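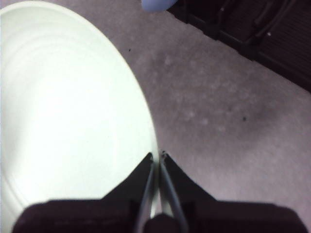
Faint rings on a white plate, soft grey underneath.

How to rack plates so they dry properly (and don't fall over)
By Gaëtan Guillot
Filed under: Kitchen, Washing up

I love a dish rack. I know how that sounds, but a good rack with a row of plates standing in it, all leaning the same way, is one of the nicest sights in a kitchen, and it takes hardly any effort once you've got the knack. I grew up in a house where everything was piled on a tea towel in a great wobbling heap, and I was well into my adult life before I learned that plates will dry all by themselves if you give them a bit of air. What a discovery!

This page covers ordinary plates in an ordinary rack with prongs. Bowls and glasses have their own page, and so do baking trays, which are a law unto themselves.

What you need

A rack with upright prongs
A tray, a mat or a draining board to go under it
A washing-up brush with reasonably stiff bristles
Washing-up liquid
One clean tea towel, kept dry for the end

Get to know your plates first

Before you wash anything, run a fingertip across each kind of plate you own. Some are perfectly smooth from the middle to the rim. Others have rings pressed into them, very shallow, and you might only notice them when the light comes in from the side. I adore ringed plates, they make even beans on toast look considered, but the little dips do hold on to gravy. Go round with the brush, following the rings, and then once straight across.

Turn each plate over too. Most have a raised foot underneath, a ring that the plate sits on, and that foot is where the water hides. You'll meet it again in step 5.

Then sort by size. Large dinner plates go in one pile, side plates in another, and anything with an unusually high rim in a third. You're going to put them in the rack in that order and it saves a lot of shuffling about with wet hands.

Step 1: Put the rack in the right place

Give it somewhere flat, with one end close to the sink. Right-handers usually find it easier with the rack on the left, brush in the right hand and plate in the left, so the plate travels the shortest way. Left-handers, swap it over. Do try both for a couple of days, though! My sister is right-handed and swears by the opposite arrangement.

Leave a gap between the rack and the wall, 3 cm or more. My old Karngate rack was pushed right up against the tiles for years and I could never work out why the back plates were always damp in the morning.

If you'd like to practise the spacing first, do it with dry plates on a table. It sounds a bit daft, but ten minutes of moving plates in and out of slots teaches you more than a month of guessing at the sink. Put something soft on the table and you won't have to wince every time one goes down. You'll soon see which slots suit which plate, and you can do it sitting down with a cup of tea.

Step 2: Wash, then rinse from the top

Hot water, a modest squirt of washing-up liquid, glasses before plates and greasy plates last of all. When you rinse, hold the plate upright and let the water run from the top edge down over the front, then turn it and do the back. Suds left on a plate dry into those cloudy streaks that people blame on hard water.

Give each plate one firm shake over the sink. One is plenty.

Step 3: Biggest plates at the far end

Start at the end furthest from the sink and work back towards yourself. The biggest plates go in first, then the middling ones, then the side plates nearest to you. That way you never have to reach over a wet plate to place another.

Lower each plate in by its rim, with your thumb on the front and your fingers behind. Let the bottom edge find the slot, feel it settle, and only then let go. You want it touching a prong in front and a prong behind. If it rocks, lift it out and move it along one.

Step 4: Face them all the same way

This is my favourite bit. Choose a direction and stick to it, with every plate showing its hollow side the same way. They nest in behind one another without touching, you fit more in, and the whole row leans together like books on a shelf. As soon as one plate faces the wrong way, two rims knock together and you've lost a slot on either side.
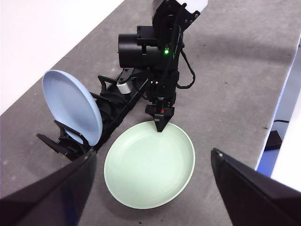 Light blue plate up in the slots, mint-green one flat beside the rack.

A light plate in a narrow slot will generally stand quite happily with a bit of tilt. Heavy stoneware is fussier. If you have a few heavy ones, give each a free slot on the hollow side, and don't put two of them next to each other at the very end of a lightweight rack or it may tip up when you take the others out.

Shallow plates with a raised rim are somewhere in between. The rim can catch on the prong when you lower it, so tip the plate a touch towards its back as it goes in and then let it come forward. After two or three goes your hand does it without asking you.

Step 5: Deal with the foot

Remember the foot? On a plate standing upright, water gathers in the lower part of that ring and stays there. After 30 minutes, go back and give each plate a quarter turn in its slot. The trapped water runs out and you can walk off again. If you only take one tip from this page, please let it be the quarter turn. I was ridiculously pleased when I worked it out.

Step 6: Let them be

In a warm kitchen with a window ajar, a full rack of mine is dry in 80 minutes. Yours may be quicker or slower depending on the weather and the rack. In September, when it's muggy here and the heating hasn't come on yet, I leave them overnight and have done with it.

Finish with the dry tea towel, going just round the rim and over the foot. Then stack and put away, largest at the bottom.

When it goes wrong

Plates slide forwards. The slots are too wide for them. Try the other end of the rack, as plenty of racks have prongs set closer together at one side. My Honix does, and I had it for a whole winter before I noticed.

Chips on the rim. Usually caused by dropping the plate the last little bit. Keep hold until it's down.

Marks on pale plates. Black or grey scuffs mostly come from metal, either cutlery or uncoated prongs. A paste of bicarbonate of soda and water, rubbed on gently with a soft cloth, shifts most of them. Rinse well afterwards.

A musty smell. That's the rack, I'm afraid, or the tray under it. Take the whole thing apart once a week, scrub the corners where the prongs join the base, and stand it on its side until it's completely dry.

No room left. Wash in two rounds. Really, just stop, have your pudding, and do the second lot later. Balancing a plate across the top of the others is how I lost a lovely Pfister serving dish, and I still think of it fondly.

A note on mixed sets

I'm often asked whether it's worth having matching plates so that they rack neatly. Not for my money! A mixed row looks so cheerful, and colour is a great help when you're sorting. In our house the coloured ones are side plates and the white ones are dinner plates, so even the children can fill the rack in the right order. If you're buying odd plates second-hand, take one of your own along and hold them back to back in the shop. If the rims line up within a finger's width they'll share a rack without any trouble.

Comments

Korero: The quarter turn! I've been standing there drying the bottoms one at a time for years. Does it work for pasta bowls as well?

Gaëtan: It does, but they want a half turn, and leave an empty slot between them.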